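Grodelham Play Library - About Us

Print this page | E-mail this page

Welcome, and thank you for wanting to know a little more about us! The Grodelham Play Library began in May, 18 years ago, with two borrowed bookcases, a biscuit tin full of index cards and a great many toys that our own children had outgrown. We have moved twice since then and the bookcases are long gone, but the idea is much the same as it was. Families come in, the children choose something to take home, and when they have had their fun with it they bring it back and choose something else.

We look after children from babies up to age five, along with whoever brings them (grandparents are some of our best customers, and they tend to stay the longest). Membership is $22 a year per family, and for that you may borrow up to five toys at a time. If the fee is a difficulty, please just have a quiet word at the desk and we will sort something out.

Most of our larger things, the ride-ons and the play kitchens, came to us through the Kisby Fund, and the wooden puzzles were given by Dhillon Hardware on Mill Street when they closed their gift department. The small toys are another story. They arrive in shopping bags, in shoe boxes, in the pockets of coats - and every one of them has to be looked over before it goes anywhere near a shelf.

So a good part of what we do is sorting, and we are rather fond of it. Everything gets tipped out onto a table, still in its bags and tubs as often as not, and we work our way through. Wrappers and torn bits of paper go in the trash. Clear tubs and lids are kept if they are sound, as we can always use them for the little pieces. Screws on battery covers are checked and tightened, soft toys go off to be washed, and anything small enough to worry a parent of a crawling baby is put in the older children's drawers. It takes roughly an hour to do a big donation properly, longer if somebody finds a toy they had as a child and has to tell us all about it.
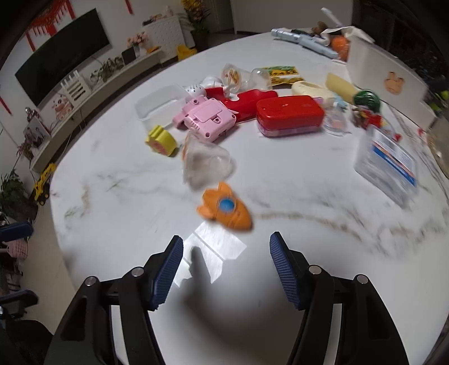
Children are very welcome to help, and many of them do. They have firm opinions on what belongs with what, and our "space and flying" drawer was set up entirely on the advice of one small member who felt that rockets should not have to share with farm animals. We have kept it that way ever since, and it is one of the first drawers to be opened every morning.

Related pages
Becoming a Member
Donating Toys - What We Can Take
The Ostico Room: Birthday Party Hire
How We Clean Our Toys
Finding Us and Parking

Print this page | E-mail this page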